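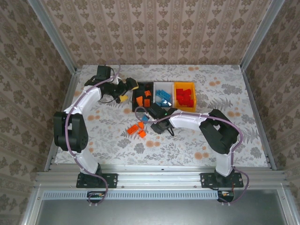
Equipment planning for the Venus cell covers the second year of use, when the frame and the arms are already paid for and the money goes on parts that wear, break or turn out to be missing. The first year's spending was not planned in this way, and parts were ordered when work stopped. For this report the cell was divided into purchase groups by walking round it with the old parts list and a pencil. The structure is the simplest group: aluminium corner posts, side rails and the broad beam across the front to which both arms are bolted through their black mounting plates. The papered walls and the patterned table covering were put in a group of their own, as they are bought from ordinary shops and follow different ordering rules. The arms, the grippers, the purple cables clipped along the arm links and the small circuit boards at the front form the third group, where most of the risk lies. The blocks and the containers they are sorted into form the last.

Venus cell: purchase plan for the second year
Kazimír Murín
Project report, Drunden robotics laboratory
Dec 30, 2023

1. Task

The task set by the laboratory was to produce a purchase plan for one sorting cell with 2 arms. The plan had to name every part that should be held as a spare, say where it should be bought, and stay within a ceiling of 800 euros. Staff time was not to be costed. Electricity and room charges are paid centrally at Drunden and are also left out.

The arms themselves were outside the task. If a complete arm fails, its replacement is a capital purchase and goes through a different form. The plan does have to deal with anything that can be changed with hand tools at the cell, down to screws.

2. Ordering rules

Two rules shaped the result more than any technical point did.

The first is the approval limit. A single order above 500 euros needs competing quotations and a signature from outside the laboratory. In November one such order was prepared as a trial, without being sent, to see how much work it involved. The form asks for a written comparison of suppliers for each line. For standard parts this is easy. For the gripper parts there is only one supplier, and the form has no clear place to say so.

The second is that unspent money does not carry over. A reserve is therefore only useful if it can be turned into parts before the year closes. In the plan the reserve has a list of parts attached to it, in order of priority, so that it can be spent at short notice.

There is a third point, which is a habit and not a rule. Small orders are often placed by whoever finds the shelf empty, and the delivery charge is paid each time. The old records do not separate delivery from goods, so the loss could not be worked out. It was visible all the same from the number of order slips for the same clips.

3. Suppliers

Ikonen supplied the arms and sells the wrist motors, gripper housings and fingers. Its spare parts list is complete and the drawings match what is fitted. Lead times are stated per part, and they vary a good deal.

Skononow supplies aluminium profile, corner fittings, screws and cable. It cuts profile to length. Its minimum order value is low enough to be ignored here. It also lists a cable that would fit the arm, but the connector is different and would have to be changed in the workshop.

Blocks, containers, wallpaper and table covering come from general shops. These can be claimed back with a receipt, but only as single purchases of 90 euros or less. Above that they go through the normal order form.

4. Method

Each part was given a score for three things: how likely it is to need changing within the year, how long the cell stands still without it, and how long a new one takes to arrive. The scores run from low to high in steps, and were set in discussion with the people who run the cell. They are judgements. There was no failure log for the first year, only order slips and memory.

Parts with a high score for standstill were placed on the list whatever their price. A part with a high likelihood but a low standstill score was placed on the list only if it was cheap to hold. The remaining parts were left to be ordered when needed.

An earlier version of the method multiplied the scores. This was dropped. It put the table covering above the wrist motor, since the covering is changed often and the motor has not yet failed at all.

5. Findings by group

5.1 Structure

No spares are proposed for the posts, rails or beam. A small bag of screws and profile nuts should be kept at the cell, mainly for work on the mounting plates. If the arms are ever moved along the beam, the existing fixings can be used again.

The wish list from the users included a shelf above the back wall. It was left out of the plan. Nothing should be added above the table until the field of view of the fixed camera has been agreed.

5.2 Arms and cabling

The cables take the most movement of any bought part. They follow the arm links and make a loop near the gripper, so that the wrist can turn. Clips and cables should be held together as one kit, as a cable change made with too few clips leaves the slack in the wrong place. One kit per arm is proposed.

The circuit boards below the front beam are easy to reach, which helps when they have to be changed. They are also easy to knock. A cover was considered, and the workshop can make one from offcuts, so there is no cost to enter. One spare board is on the list. It serves both arms.

The wrist motor has the longest lead time of the parts on the Ikonen list. It is also the dearest. One spare is proposed, although two were asked for. A second motor would have pushed the order over the approval limit, and the chance of both failing inside the lead time was judged to be low.

5.3 Grippers 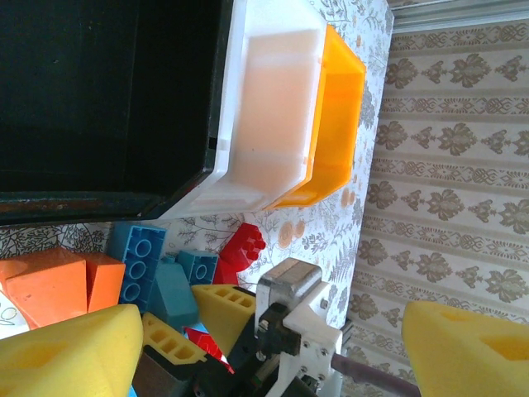

Figure 2. Wrist view of the block pile and sorting bins. Foam pads left and right, metal gripper block and white bracket between them.

The finger pads are the only part of the gripper treated as a consumable. They are soft yellow foam with a hollow in the gripping face, and their size matters when blocks lie against each other in a pile, as in Figure 2. A thicker pad holds better but needs more room to get in beside a block. Pads should be bought as a set from one batch – mixing batches means the opening width has to be checked again for each finger.

Making the pads in the workshop from sheet foam was looked at. The material is cheap. The hollow needs a cutting tool, and the tool would use up the saving for the year. It should be looked at again if a further cell is built.

The bracket is held with small screws of a type not used elsewhere on the cell. These go on the list in a separate, marked bag.

5.4 Blocks and containers

The mix of blocks is wider than the task description suggests. It includes studded bricks, plain blocks with slanted faces and yellow pieces with rows of openings. For planning purposes this matters in one respect: a lost piece can often be replaced only by buying a full set. Sets should be bought once at the start of the year, and the surplus stored by type.

Containers should be bought in pairs of the same model. Light-coloured walls let light through and dark ones do not, and a change of model changes what the cameras see. The same applies to the table covering and wallpaper. One spare roll of each, with the same pattern, should be bought while the shop still stocks it.

6. Proposed orders

Order A, Ikonen: wrist motor, circuit board, finger pad sets, bracket screws. The order is kept under 500 euros including delivery.

Order B, Skononow: cable kits, clips, profile nuts and general screws. The workshop fits the connectors.

Order C, general shops: block sets, containers, table covering and wallpaper. To be split by shop so that no receipt is over 90 euros.

Reserve: whatever is left under the 800 euro ceiling. Priority list: further pad sets, a gripper housing, a second cable kit for each arm.

Order A should be placed first on account of the wrist motor. Order B can wait until the workshop has confirmed the connector type. Order C has no lead time, but the covering and wallpaper should be bought early for the reason given in 5.4.

7. Limits of the plan

The likelihood scores are the weak part. With a failure log they could be replaced by real rates after one more year, and a blank log sheet has been hung at the cell. It asks for the part, the arm (left or right), the hours since the last change if known, and whether a spare was on the shelf.

Prices were taken from supplier lists and were not negotiated. Ikonen gives a discount to schools on some lines but would not confirm which ones before an order is placed. The plan assumes no discount.

Cameras are missing from the plan. They were bought under a separate heading and the responsible group wishes to keep it that way. The mounting brackets for them fall between the two budgets – this has been raised with the laboratory and is still open.

8. Storage

All spares go in one labelled drawer at the cell, with a printed copy of the orders. Foam pads are kept flat in their packaging and away from the window. The covering and wallpaper rolls do not fit in the drawer and are stored in the profile rack.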